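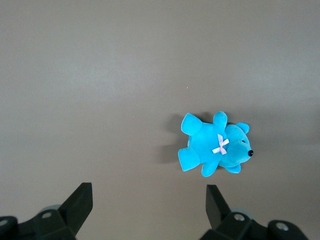

*Reading time: 3 minutes*

**TRITHOLM... TRILTHOLM, 19 September 2020** – Dritilstead, the shared workshop in Triltholm, today released the design files and build notes for Trallier, a two-finger gripper and wrist camera for small desktop robot arms. The release covers the printed parts, the wiring diagram, the control software and a set of test routines. All of it can be downloaded free of charge and modified without permission.

Trallier is meant for people who already own or are building a hobby arm and want it to pick up light, irregular objects. It was designed at Dritilstead's own benches and can be made with a consumer 3D printer, a soldering iron and hand tools. No machined parts are required.

**Mechanical design**

Each finger consists of a flat black plate with a squared tip, angled toward the center of the grip and carried on a beveled mounting block. The plates are separate printed parts. A damaged plate can be replaced without removing the block behind it, and builders can substitute a longer or narrower plate as long as they keep the supplied hole pattern.

One servo drives both fingers through a pair of meshed gears. Closing force is limited in software. The default limit is set low, and the build notes recommend leaving it there until the fingers have been calibrated. Calibration takes 11 steps and must be repeated whenever a plate is changed.

**Camera placement**

The camera is fixed at the wrist and looks past the fingers at the work surface. Both fingertips remain in view when the gripper is open, so the software can compare their position with that of the object in the same image. An earlier version placed the camera on a post beside the arm. That layout was dropped in August after repeated problems with the arm blocking its own view during the final approach.

The camera bracket fits board cameras with a standard four-hole mount. Focus is set by hand and locked with a drop of glue.

**Soft objects**

Much of the recent work has gone into plush and fabric items. A rigid block presents the same width each time the fingers close on it. A small plush bear lying on its side has arms and feet that project in different directions, and its outline changes under pressure. Trallier handles this by separating the object from the background by color, fitting a box around the main body and ignoring narrow projections when it selects a grip line.

The method works best on a plain surface that contrasts with the object. A bright turquoise toy on matte gray is an easy case. Soft shadows are filtered out by comparing color before brightness. White objects on a pale bench remain difficult, as do glossy surfaces, and the notes list both as known limitations.

The test routines include more than 30 arm positions for approaching an object from above. If a grip fails, the software opens the fingers, raises the wrist, takes a new image and tries again. After 3 failed attempts it stops and reports an error.

**Control software**

The software runs on a single-board computer and is divided into 2 programs, one for vision and one for motion. They exchange plain text messages, which allows either one to be replaced or run on a separate machine. Support for the Diệp motor controller is included. Drivers for other controllers can be added through a short configuration file.

**Availability**

The Trallier files are available now from the Dritilstead project page. Printed part sets will be offered at the workshop's front desk in Triltholm at the cost of materials. Servos, cameras and computers are not included. Bug reports and modified parts can be submitted through the same page.

**About Dritilstead**

Dritilstead is a member-run workshop in Triltholm with facilities for 3D printing, electronics and woodworking. Press inquiries should be sent through the contact form on the workshop's website.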